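Ngaio Trevaskis has been trying to throw out cups since January, and she would like it known that it is going slowly. I found her in her kitchen at the back end of the morning with every cupboard door open, a pot of tea under a knitted cozy, and drinking vessels on pretty much any surface that would hold one.

"You should have seen it before," she said, clearing me a chair. "I had three shelves of them, and then I had the box on top of the fridge, and then my sister called to say she still had another box of mine in her garage, and would I please come get it!"

She started the clear-out after a travel mug rolled off the top shelf and landed in the butter. Up to then she had thought of herself as a tidy person. She writes a small newsletter about running a home, called Dukberg after the street she grew up on, and when she told her readers about the butter she got more mail than she had ever had about anything, most of it from people with the same shelf.

Her method, if you can call it that (she doesn't), is to bring things out a couple at a time and put them on a bare table, well away from the cupboard they came from. Then she leaves them there and goes off to do something else.

"In the cupboard everything looks like it belongs," she said. "You put a cup on a plain white table with nothing around it and you look at it properly. Do I like you? Do I drink out of you? Some of them I hadn't looked at in years, I'd only moved them to get at the one behind."
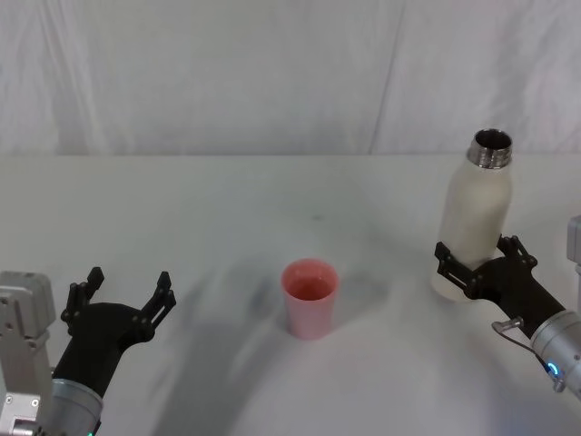 A pink plastic cup and a white insulated bottle held above the sorting table.

The plastic tumblers have given her the most trouble. They weigh nothing, they don't break, and so there has never been a day when one of them had to go. Glasses thin themselves out, as she puts it, but a plastic cup will see you into your old age. Her rule now is that she keeps as many as she has grandchildren, plus one for rinsing paintbrushes, and she admits she has already bent it for a color she was fond of.

Bottles are another matter. Her neighbor Faraji Okoth, who had wandered over to borrow a ladder and stayed for tea, has strong feelings about bottles.

"It's the lids," he said. "You keep the bottle, you lose the lid, you keep the bottle anyway in case the lid comes back. Mine never came back. I had a whole bag of bottles waiting on lids." He now checks every one for its lid before it goes on the shelf, and he lets them dry with the tops off overnight, a habit Ngaio has picked up from him and is glad of.

She figures about 50 pieces have left the house so far, most of them to the thrift store and a few to her son, who didn't ask for them. I wondered whether she missed any. She thought about it for a good while, long enough to top up both our cups, and said there had been a green one with a chip in the rim that she'd gone looking for twice.

"But I wouldn't have let anyone drink out of it," she said. "So there you are."

The box from the garage is next.

90 shares
3 comments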